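Arm cell at Dreltotthorpe: what the upkeep sheet gets right, and what I doubt

The Lurkska tabletop cell has been running on the new upkeep sheet since August, and I was asked to write up how it is going. I will say at the start that I did not want the sheet. The old method was to fix the arm when it acted up, and I have yet to see figures proving that it cost us more time than the new one does. But I said I would follow it for a full round before complaining, so I did.

The sheet has 79 lines. A good many of them are about the tabletop itself, and they are the ones people skip. I skipped them too. The props (toy food, foam cubes, the toaster, the pink plate) get moved all day long, and the sheet wants a short list of them back in the same spots before anybody touches the settings. My first thought was that this was housekeeping dressed up as engineering. I still half think so, but a grip test with the props in new places can't be compared with the last one, and I lost an afternoon learning that.

After the props comes the grip check. You bring the fingers down over the purple block, slowly, and look at how they meet it. If one finger gets there early, the tool center is off and there is no sense going on to the camera steps. The sheet says to do this with everything else left on the table. I would clear the brush out of the way, but the sheet says leave it, so it stays. 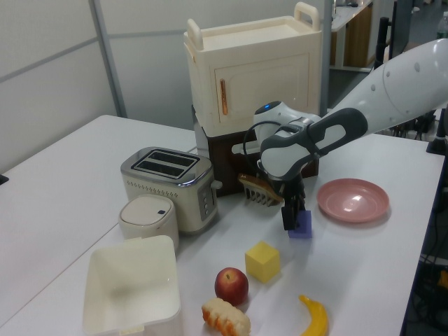

Desta Kassa thinks I am being unfair to the sheet. The slow approach over the block picked up a loose finger screw that the software never flagged, and in Desta's view one find like that pays for a lot of boring mornings. Desta would also like it known that the screw had been loose for a while and that I had signed off on the arm twice.

Fair enough. I did sign off. What I dispute is that it took 79 lines to find one screw. Six of them would have done it.

Those six, for anyone who wants them: wipe the finger pads, check the finger screws with the small driver, look over the wrist cable for rubbing, home the arm, run the slow approach, run one lift. The cable deserves more attention than it gets. It loops out at the wrist and back again, and if the loop is too tight it tugs on the connector every time the last joint turns. We replaced that connector in the fall and I would bet money on the same thing happening again, because the new cable has the same length as the old one. I asked Beyene for a longer one. They sent a catalog.

The camera steps are where I lose patience. There are 5 poses to run through, and between poses you wait for a number on the screen to settle. Jultis, the software we use for this, calls the result "good" or "poor" and gives no hint of what separates them. I have had "good" on a day when the arm missed every pick, and "poor" on a day when it ran fine until closing. So I treat the word as decoration and go by the lift.

For the lift, the block comes up just clear of the table and hangs there. Count slowly to 4 and watch for creep. A block that starts to turn in the fingers means dirty pads or weak grip force, and you clean the pads first. Do not raise the grip force to get through the test. I know it is done, and I know who does it, and the pads wear out early as a result.

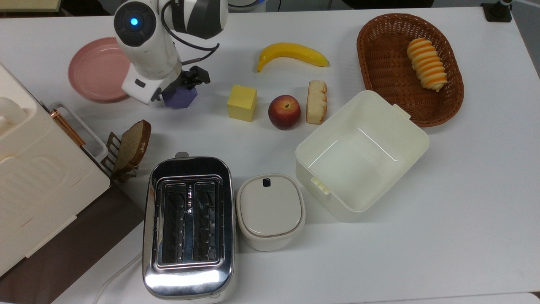 One reader wrote in after the last issue to say that hanging a light block proves very little, and that the test ought to use something with real weight to it. The same reader wondered whether we had ever tried the lift at full speed, where in their experience most of the drops happen.

We have not, and it is a good question. The block is on the sheet because it was on the sheet we copied from. I have put in for a heavier test piece and a second line for a fast lift. To make room I proposed striking the camera poses down to two, and that is still being argued over.

Until it is settled, please keep filling in the whole sheet, including the lines you think are pointless. Write the pad change date in the box and not in the margin. The small driver goes back in the drawer under the controller, where it was missing again this morning.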